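3.2 Wear testing of base and top coat combinations

Adhesion on the natural nail was compared for 2 base coats, one ridge-filling and one plasticizer-free, each under the same pigmented lacquer and the same quick-dry top coat. The lacquer was a single batch of cream finish supplied by Adomaitis. The shade was kept constant because pigment load alone is known to change film hardness, and we did not want that effect mixed with the effect of the base. Gradient and sponged finishes were left out for the same reason: the film they leave is uneven, and chipping tends to start where it is thinnest.

Participants were recruited through nail salons in Drakville and Farum. Of those who applied, 33 met the entry conditions, which excluded gel or acrylic wear in the preceding two months, visible peeling of the nail plate, and jobs with daily solvent contact. One hand of each participant received the ridge-filling base and the other the plasticizer-free base. Assignment to the dominant hand was balanced by drawing sealed cards. Participants were not told which base was on which hand, although the ridge-filling product is slightly milky and a few may have guessed.

Preparation followed the salon protocol described by Yeon in Section 2. The free edge was filed in one direction, the cuticle was pushed back without cutting, and the plate was wiped with a lint-free pad and dehydrator. Base coat was applied in one pass, lacquer in two, and top coat in one, with the free edge capped at every layer. The wait between layers was 5 minutes. All applications were done by the same technician, Young-sook Yeon, to limit variation in brush pressure and film thickness.
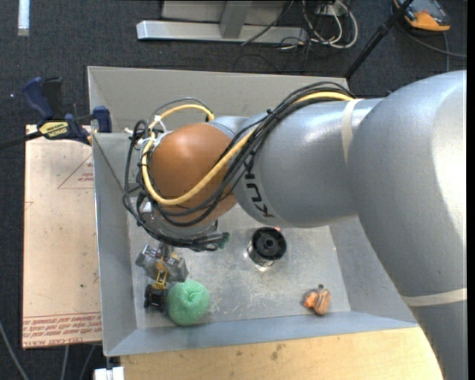 Figure 4

Scoring was done from close-up photographs of each nail under a fixed daylight lamp. A total of 1408 photographs were usable after blurred and duplicate shots were removed. Each was given a score from zero (no visible change) to four (more than half of the color lost). Tip wear and chipping were scored separately – tip wear is a gradual loss along the free edge, while a chip has a sharp border and usually exposes bare plate. Valtteri Räsänen scored the full set, and Yeon scored a random subset with the base coat labels hidden. Where the two scores differed by more than one step, the photograph was looked at again by both and a joint score was recorded.

The plasticizer-free base showed less chipping on the thumb and index finger. On the other fingers the two bases could not be told apart. Tip wear was nearly the same for both, which suggests that it depends more on the top coat and on how well the edge is capped than on the bond to the plate. Shrinkage of the top coat was seen on both hands and was scored as tip wear when it exposed the edge. This probably raises the tip wear scores for both bases by a similar amount.

Two limits should be noted. Participants kept their usual hand care habits, and the use of cuticle oil was recorded only by questionnaire. The trial was also run in November, when indoor air is dry and nail plates are more brittle – a repeat in summer may give a smaller difference. Removal and staining were assessed on the same participants with the Lemwood acetone wrap method and are reported in Section 3.3.

We use cookies to remember your reading preferences and to measure article views. By continuing to use this site you agree to our cookie policy. Accept | Manage settings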